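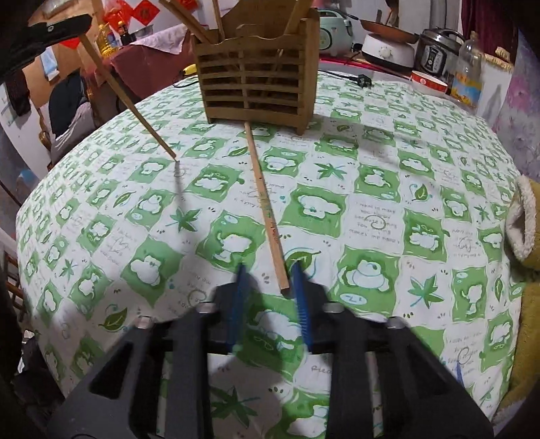 Most of us learned to set a table long before anyone thought to call it a skill, and we learned it by being handed a fistful of something and told to put it where it belonged. This chapter begins with that job. Before there is food, before there are guests, there is a cloth to smooth out and there are utensils to fetch, and a surprising amount of what we call hospitality happens in those few minutes. Take a cloth like this one, with its wavy-edged green squares and its white cartoon animals, and a slatted wooden holder standing at the far side of it. A child can be trusted with that table. The sticks in the holder stand where small hands can reach them, the cloth is the sort that forgives a spill, and there is a puppy-like creature to look at if the grown-ups are slow in the kitchen.

# Chapter 2: Chopsticks, Spoons, and the Everyday Table

In Chapter 1 we spent our time on the room itself: where the table goes, how much space a chair needs behind it, and why good light over the plates matters so much more than good light over the sideboard. Now we come in closer and look at the things people pick up and hold. If you are using this book for a class, you may want to ask everyone to bring one eating utensil from home, wrapped in a napkin, and to leave the napkins closed until the end of the first reading. It makes for a lovely half hour, and you will hear stories you didn't expect!

My own teacher in these matters was Branwen Price, who ran the household course at Kolholm for many years and who kept her chopsticks, her wooden spoons, and (for a while) her knitting needles all together in one crock by the stove. She was a wonderful cook and a terrible sorter. When I took over the storeroom after her, I spent most of one March matching pairs on the long bench, rolling each stick between finger and thumb to feel whether it was round or square-sided, and laying the doubtful ones to one side. We owned 88 good pairs by the time I was finished, together with a shoebox of singles that I could not bring myself to throw out. They became plant stakes, mostly, and a few of them are still holding up tomatoes.

I tell you this because matching is the first thing we will practice, and it is pleasanter than it sounds. Wooden chopsticks differ in length, thickness, and taper, and in the shape of the end you hold. Square sides keep a stick from rolling off the table. Round ones are easier on the hand for some people, though my colleague Dilwyn Owen, who has large hands and strong opinions, will argue the point with anyone who stands still. Many sticks also carry printing near the upper end, which helps a good deal when you are looking for a mate. Color, I'm afraid, is a poor guide, as two sticks from the same pair can fade quite differently after a year of washing.

## What you will do in this chapter

We start with sorting and matching, then move on to storing things so that they dry properly and can be found again. After that comes a long section on wood: how to wash it, when to oil it, and when to let it go. The last part returns to the table and sets it for a family supper, with chopsticks at some places and spoons at others, the way so many real suppers go.

You will need a cloth, an upright holder or a plain tall jar, and a mixed handful of wooden utensils. New ones are fine, but old ones teach you more.

## Words to know

**Taper:** the gradual narrowing of a stick from the end you hold to the end that touches the food.

**Rest:** a small block or dish that keeps the tips of the chopsticks off the cloth between bites.

**Holder:** any upright container for utensils. Slats or holes let air move around the wood.

## Before you read on

Go to your own kitchen and open the drawer you use most. Take everything out and lay it on the table, even the rubber bands. Leave it there while you read Section 2.1, and please don't tidy it yet, however much you may want to.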